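Kamix Introduces Expanded Line of Everyday Socks and Mesh Laundry Bags

FORKIER, 6/16/18 — Kamix, a maker of household textiles and basic apparel, today announced the expansion of its Claneo line of everyday socks and laundry accessories. The new range goes on sale this week at the company's store in Forkier and through its network of 113 independent retail partners.

The Claneo line was launched with six sock styles for adults. With this announcement the selection grows to 29 styles, covering ankle, crew and knee lengths in adult and youth sizes. New to the line is a group of lightweight socks intended for warm weather and for wear with low shoes. These are offered in white, gray, navy and black, and are sold in single pairs as well as in multipacks.

White ankle socks remain the most requested item among Kamix customers, and the company has set aside additional production capacity for them through December.

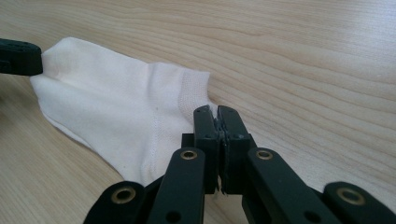
Laundry Accessories Join the Range

Kamix is also adding mesh laundry bags to the Claneo line for the first time. The bags are designed to keep pairs together in the washing machine and to protect thin knits from zippers, hooks and other hard fastenings. They will be available in three sizes. The smallest is meant for socks and hosiery, while the largest will hold a full set of bed linens.

Each bag closes with a covered zipper and carries a sewn-in label with washing instructions. Customers are advised to fill the bags no more than two-thirds full, to wash them at the temperature given on the garment label, and to hang them to dry. Replacement bags may be ordered singly.

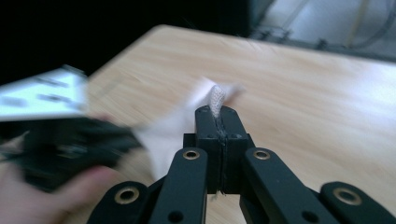

Retail partners may order the bags by the carton or as part of a mixed display with socks from the same line. Mixed displays ship flat and require no tools to assemble. Partners who already carry Claneo products will receive updated price lists and shelf cards with their next scheduled delivery — no separate request is needed.

Distribution and Service

Orders will be filled from the Hamdy distribution center, which opened last year and now handles all Claneo shipments. Standard orders placed before noon leave the center on the next business day. Kamix has extended the return period for unworn items in the line to 18 weeks from the date of purchase, and the same terms apply to purchases made through participating retailers.

Existing Claneo styles will stay in the catalog under their current item numbers. Prices for those styles are unchanged.

About Kamix

Kamix designs and sells socks, undergarments and household textiles for everyday use. The company has its head office in Forkier and its distribution center in Hamdy. Its products are sold under the Kamix and Claneo names.

Media inquiries should be directed to the Kamix press office in Forkier. Product samples and catalog sheets are available to members of the press on request.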